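Keeping a Household Book
Notes for the third session, Sunport Evening Classes

Last time we talked about why anyone would bother writing down what they spend, and I promised we would get on to the doing of it. A few of you stayed behind to tell me that you had tried before and given up in February, and I do want to say that I have given up in February myself, more than once, so please don't feel you are in poor company.

The household book is an old habit. Farmhouse kitchens had them, and so did the big houses, where the housekeeper wrote down candles and soap and the butcher's boy's tip in the same neat column. What I like about the surviving ones is how much else creeps in. You will find a line for mutton, a line for thread, and then a note that the chimney smoked all week and the cat has had her kittens in the linen. We shall be less strict than the housekeeper and, I hope, nearly as chatty.

You need a book with ruled lines and something to write with. A cheap exercise book of 40 pages will see you through a good few months. Please don't buy anything handsome for your first one, as a handsome book makes people afraid of crossing out, and you will be crossing out a great deal. 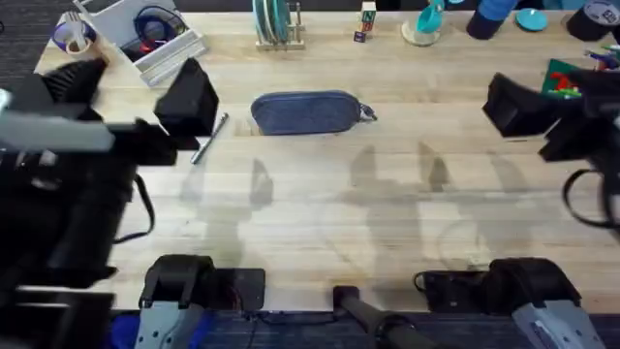
Rule each page into four columns: the date, what it was, what it cost, and a last one left wide for remarks. The remarks column is the one people skip and then miss later. "Boots, 78" tells you very little when you come back to it in the spring. "Boots, 78, old pair let in water on the walk to Pletlow" tells you whether it was money well spent, and reminds you of the walk besides.

Write things down on the day if you possibly can. I do mine after supper, when the washing-up is done and before I sit down anywhere comfortable -- once I am in the armchair the whole business is lost. If you miss a day, put down what you remember and carry on. If you miss a week, draw a line across the page, write "missed" and start again underneath. There is no call to go hunting through coat pockets for receipts.

Now, sorting. At the end of each month, go down the page and mark every entry with a letter. I suggest F for food, H for the house, T for getting about, and P for pleasure, but do use whatever suits you. Add up each letter separately and write the totals at the foot of the page. In your first month you will have a fair number of entries that seem to want two letters (is a birthday cake food or pleasure?) and my only advice is to choose one and stick to it, so that December can be fairly set beside June.

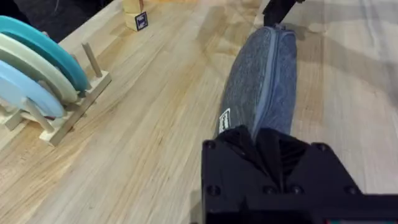
Noémie Gautier
Course tutor, Home and Household

Setting one month beside another is where the book begins to earn its keep, and it is also where people become rather hard on themselves. Try to read your pages as you would read a friend's. A dear month may simply be one in which the boiler was serviced and two nephews had birthdays, and the remarks column will say so if you have been filling it in.

For the things that come round once or twice a year, keep a separate page at the very back and work forwards from there. Insurance goes on it, and the dentist, and the window cleaner if yours is as irregular as mine! Add the whole page up, divide by twelve, and you have the sum to put by each month. It is dull arithmetic, I know, but it takes ten minutes and you only do it once a year.

For next session

Keep your book for 3 days before we meet, with remarks, and bring it along. You won't be asked to read out any sums. I would like each of you to choose 2 entries whose remarks you are happy to share.

Mio Kawaguchi has kindly offered to bring her grandmother's book from the years the family kept the shop in Punmont, so do arrive with clean hands, and please leave your tea on the side table while it is being passed round.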